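March, dough notebook, proofing trials, Zodby flour

Carried on from the last page. Same base recipe: 100 g flour to 5 g sugar, water held back a little as the Zodby drinks less than the Vondine we used in winter. Yeast as before. Xiaoqing Shi mixed, I kneaded and shaped.

Batch A: first rise in the cupboard, covered with a cloth. Slow. Dough had doubled by 80 minutes but felt slack at the edges and stuck to the board. Knocked back, rested, shaped.

Batch B: first rise in the fridge overnight. Much easier to handle. Skin smooth after rolling, very few blisters. Smell a bit sour, which Man-lok Lai likes and I don't.

Second proof 13 minutes for both. Too short for B, the middle was tight and the tops split on two of them. Try longer next time, and take the dough out of the fridge before breakfast.

Kneading: stopped when the cut face showed no large holes. Xiaoqing thinks we can stop sooner. Not tested.

Flour note: the open Zodby bag goes in the tin with the blue lid. The Fung bag is past its date and is for dusting only. Zidus scales drift when the battery is low, so check them against the brass weight before each batch.

To do: repeat B with less yeast. Ask Man-lok for his mother's ratio. Buy more paper liners.

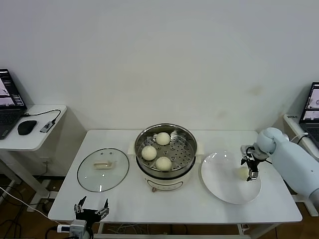 Three buns in the steamer basket, lid off to the left.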